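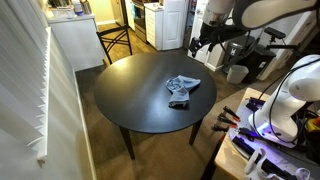
Round black table with tapered legs, dining area beside the kitchen.

Cullberg Residents' Forum
Housing Rules and Inventory
Topic: Furnished units and the move-out inventory, section 17

s_charbonneau (Moderator)
Members are advised that the revised inventory procedure takes effect in December. Under section 17, each furnished unit will be inspected against the list signed at move-in. Any item marked "worn" at move-in may not be charged at move-out. Any item left unmarked will be treated as having been in good condition. Residents who did not return a signed list should contact the Melnychuk office before the procedure takes effect.
Solange Charbonneau

LHolovko
I request clarification on the treatment of tabletops. My list has a single line reading "dining table, 1." It does not provide separate space for the top, the legs or the finish. At my previous unit in this complex I was charged $136 for surface marks that were present when I moved in. I had reported them by telephone, and no record of the call was kept.

s_charbonneau (Moderator)
Remarks on finish may be written in the margin and initialed by both parties. A telephone report does not amend the list. The office will accept a written addendum during the first 17 days of the tenancy.

Shahla Shojaei
With respect, the margin of the form is less than an inch wide. I submitted an addendum of 2 pages and it was returned to me with a note that attachments were not accepted. The moderator's statement and the office's practice do not agree. I would ask that one of them be corrected.

arsen_sirko
I managed furnished rentals for several years and I do not share the objection. A short form is easier to enforce on both sides. When residents attach long descriptions, the inspector reads none of them. A tenant who is concerned about a dark finish should use placemats and keep a copy of the list.

Shahla Shojaei
Placemats do not address marks made before the tenancy began. The question concerns the record.

arsen_sirko
The record is the form. If the form is inadequate, the proper course is to ask for a new form. Attaching pages to the old one does not change it.

LHolovko
I agree with Ms. Shojaei. I would add that the replacement schedule lists a dining table at $445 regardless of age. A table that has served four tenancies should not be billed at the price of a new one.

L. Vasiliu
The schedule was copied from the Leno building, where all furniture was purchased in the same year. It was never adjusted for Cullberg. I raised this matter in writing and was told that it would be reviewed.

s_charbonneau (Moderator)
I have confirmed the following with the office. Addenda will be accepted as attachments, provided that each page carries the unit number and a signature. Ms. Shojaei may resubmit hers without penalty. The replacement schedule remains in force for the present. Mr. Vasiliu's letter has been located and forwarded to the property manager.

arsen_sirko
I maintain that attachments will slow the inspections, but I will follow the procedure as stated.

Shahla Shojaei
Resubmitted this morning at 9:40. I have asked for a stamped copy.

LHolovko
Does the acceptance of addenda extend to chairs and other items, or to tables only?

s_charbonneau (Moderator)
It extends to every item on the list.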